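Tenholm two-shelf shoe rack, reviewed
by Ourania Stefanou
Print this page | E-mail this to a friend

I did not want to own a shoe rack. I wanted the people who come through my front door to take an interest in where their feet had been. After 224 days of tripping over the results, I bought a Tenholm.

It comes flat, with boards, a black metal frame and a bag of bolts. The instructions have no words, only a cheerful little man who never drops anything. Mudassar Tarar, my neighbor, came over to help and put the left upright on backward, then blamed the little man. Start to finish we took one evening and most of a pizza. There is one bolt left over. I've put it in the drawer with the others.

The wood is a pale honey color that looks better in person than on the Tenholm site, where it seems to have been photographed inside a lemon. The frame is slim and plain and I like it very much. Ours stands on gray carpet, and it did rock a bit until I gave the feet a turn.

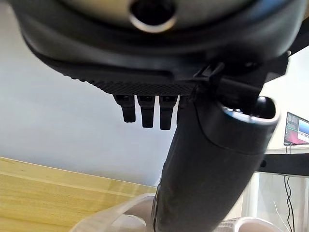
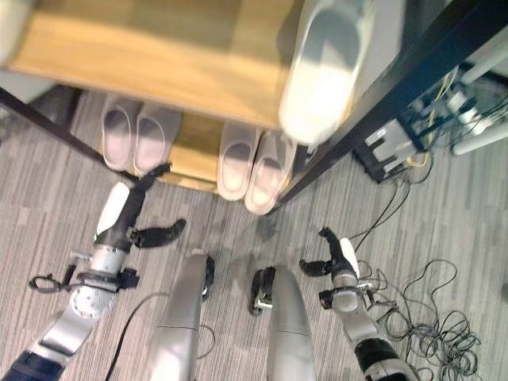
White slippers on a Tenholm, second photo.

My main complaint is depth. Slippers and flats are fine, but Marius Ardeleanu came to dinner in his work boots and they stuck out like a pair of dogs waiting to be fed. If your household runs to big feet, measure first. The gap between the boards is also on the mean side. Ankle boots go in lying down or they don't go in.

Cleaning is easy enough. Grit sits on the boards and wipes off with a damp cloth. I had an Abbasi rack before this with wire rungs, and everything fell through to the floor, heels included – I don't miss it.

As for whether it has changed anyone's habits, slippers now get put away, more or less. Sneakers are still left next to the rack, close enough that I'm expected to be grateful.

Four out of 5. I'd buy it again, in the deeper size if they ever make one.

Print this page | E-mail this to a friend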